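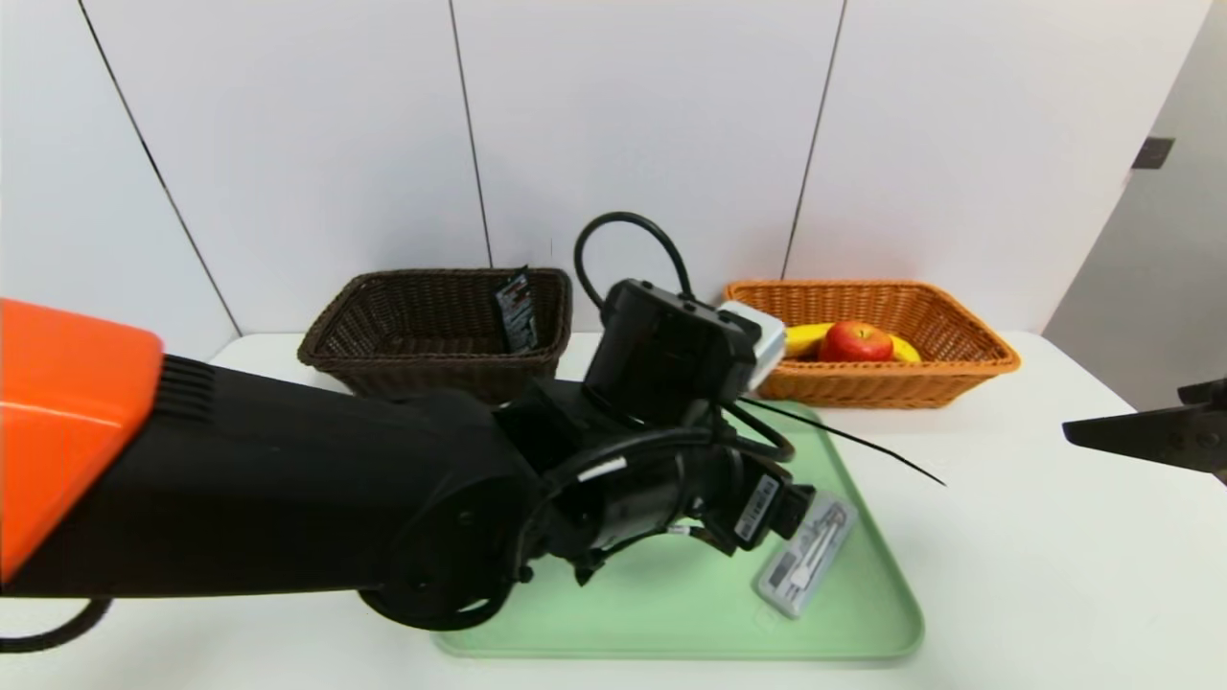

5/11/19

I've now read the Utino paper three times, and I still can't tell you what it shows.

The claim is simple enough. Train a two-armed setup on a handful of human-guided demonstrations, let it practice on its own for a while, and it will sort small household stuff (packets, fruit, whatever) into the right container. The headline result is 30 test runs with 17 clean successes for the old method, against 30 runs and a much happier number for theirs. The write-up calls this "robust manipulation in unstructured settings."

Well. I have a table, a tray and two baskets, and I would call that pretty structured. Every item starts on the tray. The baskets stay put at the back. The back wall is white, the table is white, and nothing in the setup would surprise a policy that had memorized where things go. I have no problem with any of this as a starting point. We work the same way. But we don't call it unstructured.

My bigger complaint is how they count. A run is a success if the item "ends in the target container." Fine, but what about a packet that gets dragged over the rim of the tray and flipped in by luck? Flat packaged things are miserable to pick up. A finger comes down on one and it slides, or folds, or rides along under the fingertip for a few inches. If it lands in the basket, the paper counts it. I wouldn't. An apple is a different problem altogether, and averaging the two together hides which one improved.

Then there are the resets. Somebody puts the item back between runs, and the paper says it was placed "at random." People are terrible at random. When Brayden Friesen tried the same kind of protocol on the Trnka task last June, he went back over his logs and found he'd been favoring one corner of the tray the whole time. He reran it from a printed list of positions and the gap between methods shrank to 3 runs. With 30 runs a side, I'm not going to bet on 3.

I did write to the authors and ask for the per-item results and the list of starting positions. The answer was polite and said the data would be released with the Demell version. No date given.

So for now I'm leaving our baseline alone. If the per-item table shows up and the packets hold, I'll rerun the comparison with angled starts, since those are the ones that hurt us, and I'll post every run including the ugly ones.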